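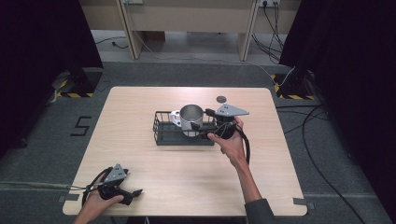 The metal mug in the wire basket, on the pale table with the rounded corners.

Welcome to the small things page, which is the part of our Prumen gallery where I get to talk for rather too long about cups and tables. The bigger pages (the windows, the stairs, the long argument over the front door) have had 2,514 visits between them, and I am grateful for every one, but I have a soft spot for this corner of the site and I suspect a few of you do too. I had more letters about the teaspoons in March than I ever had about the roof!

The mug came from MacKinnon, the hardware shop at the bottom of the hill, where I had gone for picture hooks. I bought two of them and then went back a week later for two more, so we now have 4 in all and I have never found the hooks. It's a good plain shape, brushed metal with a white piece for the handle, and I like it a great deal more than the china ones we had before. Those were pretty, with a blue line round the top, but they were forever chipping, and there is something a bit sad about handing a guest a chipped cup and turning the bad side away from them.

I was slower to come round to the rack. I'd always dried up by hand with a tea towel, as I was brought up to do, and thought of a rack as a thing for people with more crockery than patience. Then we had a full house at Prumen for the spring open days, with every plate in the place going round three times before lunch, and by four in the afternoon there wasn't a dry tea towel to be had. The Hukine rack was ordered that same evening.

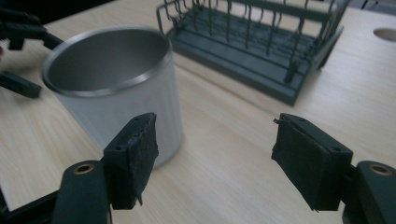 It took me a good while to choose, I must say, because once you start looking at draining racks you find there are people with very strong feelings about them. I read all sorts. Some swear by bare wire and say a tray underneath only gathers crumbs and limescale. Others wouldn't be without the tray, and in the end I went over to their side, mainly because I like to be able to carry the whole lot from one place to another without leaving a trail of drips along the carpet. It wants a proper rinse every so often, with an old toothbrush along the grooves, and I do that when the radio play is on.

We call it the Hukine in the house, as in "is it in the Hukine?", and visitors look at us most politely and don't like to ask.

A cup can go in there too, if you don't mind it taking up the room of a few side plates. I was brought up to stand them upside down to drain, but they look friendlier the right way up, and once they're dry I let them sit however they please.

Then there is the table. It is a Hukon, the smaller of the two sizes, and it was meant to be temporary — we were waiting on a big old kitchen table with turned legs, which was promised to us and then went to somebody's niece. By the time we heard, we had grown fond of this one. The rounded corners are kind to the hip when you go past with a full tray, and the colour makes even a grey morning feel a little lighter.
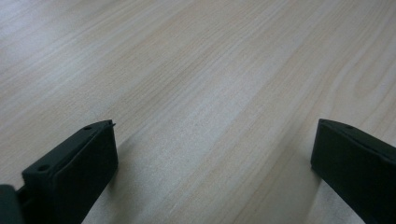

The grain on the tabletop, with the long straight lines and those lovely arches further up.

I could look at that grain for a whole cup of tea, and often do. The arches put me in mind of the sand when the tide has gone out, and the straight part of a ploughed field seen from a train. We wipe it over with a cloth that has been properly wrung out, never a sopping one, and go along with the lines as you would when stroking a cat. Hot pans are not allowed anywhere near it. I keep a folded towel handy for those, and guests are very good about it once they have been told.

The next set will be the bread bins and the big brown teapot, if I can find its lid. I had it in my hand only last month, so it can't have gone far.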